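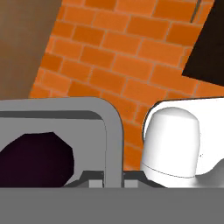
Trorkora cell: new wrist camera settings and the return to service

The Trorkora cell is back in the evening queue after two weeks out. For those who only use the results and don't run it, Trorkora is our simulated arm with a two-finger gripper and a camera on the wrist. It runs on the second rack in the Windstead office. The real arm it was built to match is at Prothero, and the two are supposed to agree closely enough that a program tried on one can be sent to the other without edits. In October they stopped agreeing.

Renato Dizon found the fault while preparing a grasp program for the Prothero people. The simulated gripper closed where it was told to, but the wrist view was off compared with recordings from the real arm. Objects sat too low in the view, and the fingers were almost out of sight. The first guess was a bad lens value. Renato and Zixuan Yuan spent an afternoon changing the field of view in small steps, and each step fixed the size of things and made their position worse.

The cause was the camera mount. When the mount at Prothero was replaced in the summer, the new bracket held the camera 4 mm farther back from the fingers and tilted it slightly more toward the palm. Till Harms entered the distance in our model the same week. The tilt was on the second page of the drawing and never got entered. Every run since then used the new distance with the old angle.

What was changed

The tilt now comes from the drawing, and both values live in one file, wrist_mount, in the cell's settings folder. Before this they were in two places, one of them inside the gripper model itself. Please don't put them back there. If you keep a private copy of the cell, delete it and pull a fresh one, as the old gripper model will still load without any warning and you will get the old view.

With the new settings the edge of the gripper body shows as a flat gray band across the bottom of the wrist view, straight and level, whatever the arm is doing. That band is the quickest check there is. If it slopes, the mount is rotated. If it is missing, you are on the old tilt. The fingertip pads should show as small light gray blocks just above it, one left of center and one right. Everything behind them can lean as much as it likes, since the camera turns with the wrist, and in the practice room you will often see the brick wall running downhill.

Zixuan also cleaned up the near clipping distance. It had been raised at some point to hide the gripper body during a demo, and then left that way. It is back to the default.

Checking it

We replayed 454 stored grasps from the summer set and compared the wrist views with the recordings from the real arm. That gave 1768 pairs of pictures. Waltraud Sauerland went through the worst of them by eye, and her notes are in the cell log. Most of the remaining differences come from lighting. The simulated room has flat light and plain surfaces, while the floor at Prothero has a window, and nothing in this repair was meant to deal with that.

Two of the replays failed outright. In both, the wrist came in at a steep angle over the pale panels and the program lost track of where it was. Steep views of that kind are mostly white and gray faces with long diagonal edges, and there is not much in them for the tracker to hold on to apart from the odd patch of orange. 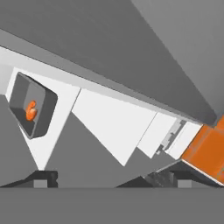

Page last changed: November, 4:40 p.m.

Renato's suggestion for those two cases is to have the arm pause and back off when the tracker's score drops, then come in again from a shallower angle. A first version is in the test branch. It is slow, and it sometimes backs off when there is no need. Use it if you like, but don't send anything from it to Prothero yet.

Looking after the cell from now on

Till is taking over the cell settings from Volker Görtz, who moves to the Grillar line at the end of the month. Volker will still answer questions about the older grasp programs. Anything to do with the mount, the camera or the gripper model goes to Till.

The start-up routine is a little longer than it was:

Load the cell and let the arm go to its home pose.
Open the wrist view and look at the gray band. Level and full width, or stop.
Open and close the gripper once. Both pads should move the same distance.
Run the short grasp from the checks folder.
Write your name and the settings version in the log before queueing anything.

The last step has been skipped a lot this year. It took most of a day to work out which runs from August were made with which mount, and for some of them we still can't say. Those runs have been moved to a folder called unsure. If you know one of them is yours and remember what you were using, tell Waltraud and she will move it back.

When a part is changed on the real arm, Prothero will send us the whole drawing and Till will enter it with a second person reading the numbers out. We have asked them to put mounting angles on the first page. They have said yes for new drawings, but the old ones stay as they are.

The evening queue is open from 6 p.m. as before. Long jobs should still go in last. The morning slot is closed until Zixuan has finished re-rendering the summer set with the new tilt, so if you need time before noon, ask her first. The re-rendered files will have the same names as the old ones with v2 at the end, and the old ones will be kept until the spring.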